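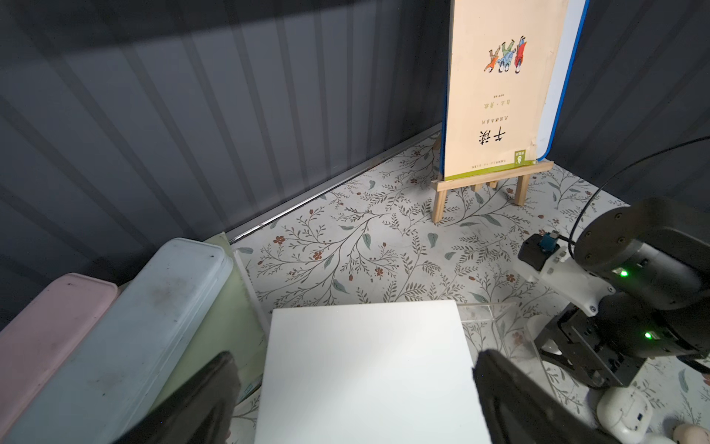 Wanted: two people to help finish and run a two-arm robot cell

Trurnora is a shared workshop with a wood room, an electronics bench and one corner given over to a pair of small robot arms. Four of us have been building the cell in the evenings. We are looking for two more people to join from October, one on the mechanical side and one on the software side. The roles are part time and paid by the hour.

What the project is

The cell is called Adetti. Both arms are fixed along one side of a walled work area, close enough to reach the same objects. Each has a two-finger gripper and a small module on a bracket near the wrist. The floor is covered with a patterned mat and the props are ordinary household things: plastic boxes, a book on an easel, a wire basket with a clock in it. We want the arms to sort, stack and hand over items like these without someone resetting the program every time a box has moved.

Savita Kashyap looks after the frame and the wiring. Tarık Tokgöz writes the control code. Abhishek Malhotra keeps the parts list and does most of the printing, and I handle the schedule and the money.
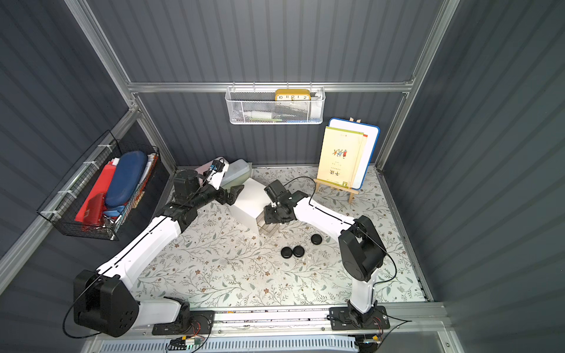
Most sessions are short trials with small objects, repeated with the start positions changed a little. So far we have logged more than 300 trials. The two-arm tasks are behind the single-arm ones, mostly on timing, and the cables need better routing before we let either arm move at full speed.

Role 1: build and maintenance

You would take over the brackets, the cable runs and the small boards by the arm bases. Expect to spend the first month on strain relief and on a cover for the wiring. You should be able to solder, crimp connectors, cut aluminum extrusion square and read a simple drawing. Experience with 3D printing helps. Experience with robots is not required.

Role 2: software and trials

You would run trials, label the results and fix what breaks. The code is mostly Python. You should be comfortable on the Linux command line and willing to keep a written log that the rest of us can follow. If you have worked with motion planning or camera calibration, tell us – we are short on both.

Hours and pay

Up to 14 hours a week for either role, evenings preferred. Sessions usually start at 6 p.m. Pay is $31 an hour, the same for both. The first term is three months, and we will talk about extending it before it runs out. Membership at Trurnora is included for as long as you are on the project, with a locker and use of the wood room.

Practical points

The work is on site. There is a freight elevator, but the hallway outside the electronics bench is narrow, so ask us about access if that matters to you. You must be 18 or older. Everyone does the workshop safety class before touching the saws or powering up an arm, and we pay for that time.

How to apply

Leave a letter at the front desk or use the contact form on the workshop page, and put "Adetti" in the subject. Say which role you want, which evenings you are free, and describe one thing you have built or repaired. Photos are welcome. Please keep it to a page – we do not need a full resume.

We will ask a few people to come in for a two-hour paid session at the cell. Questions before then can go to me or to Tarık.

Ravinder Marchand
Trurnora workshop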